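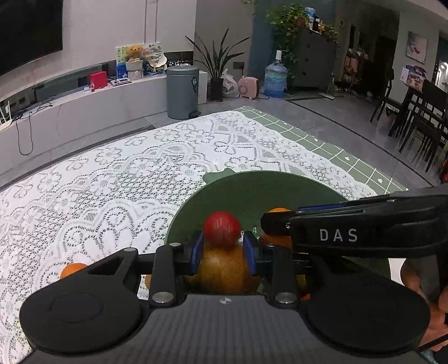
Can a regional assembly expel one of its own members for a statement made outside the chamber?
It depends on the standing orders. Most allow a suspension for conduct outside the chamber, but vacating the seat normally takes a court ruling or a recall petition.

Forum > Regional Politics > Assembly procedure
Thread: Marchand motion, legal basis

penner_north
Asking in relation to the Francine Marchand motion. She told a rally in Nosden that residents from the river districts should "go back where they registered." The motion cites Order 23 and asks for her seat to be declared vacant. I can't find that power in Order 23.

quorumcall
You can't find it there. Order 23 has 2 parts. The first covers disorder during a sitting. The second covers "conduct likely to bring the assembly into disrepute" and caps the penalty at 50 sitting days of suspension. Vacancy is dealt with in the Elections Act, under a separate procedure.

Tellwright
The cap was removed in the last revision. Check the December text.

quorumcall
I have the December text open. The cap was moved from the main clause to the schedule. It is still in force.

Tellwright
A schedule can be amended by simple majority, so in practice the cap is whatever the majority wants it to be on the day.

penner_north
Would an amended schedule apply to a speech made before the amendment?

quorumcall
It shouldn't. Penalties in standing orders are read the same way as other penalties, prospectively unless the text says otherwise. A court would be slow to intervene in internal proceedings, but loss of a seat affects the voters as well as the member, and courts have treated that as reviewable.

dray_lane
All of this skips the question of whether she should stay. People in Penner had notes pushed through their doors the same night telling them to leave. I don't much care which order covers it.

quorumcall
The police can deal with the notes under the public order law. If the assembly uses a power it doesn't have, she gets an injunction and comes back with a court win.

dray_lane
Or the assembly does nothing and she takes that as approval.

Tellwright
A suspension isn't nothing. She loses committee places and her vote for the period. The party can also withdraw the whip, which needs no order at all.

penner_north
The clerk's office says the motion is listed for 3 p.m. and the movers may accept an amendment replacing "vacant" with "suspended." Does that need fresh notice?

quorumcall
Not if it narrows the motion. Notice is required only where an amendment widens the effect — a lesser penalty on the same facts is in scope.

Tellwright
Agreed on that point. I still think you're wrong about the schedule.

penner_north
Thanks. I'll post the wording once the order paper is up.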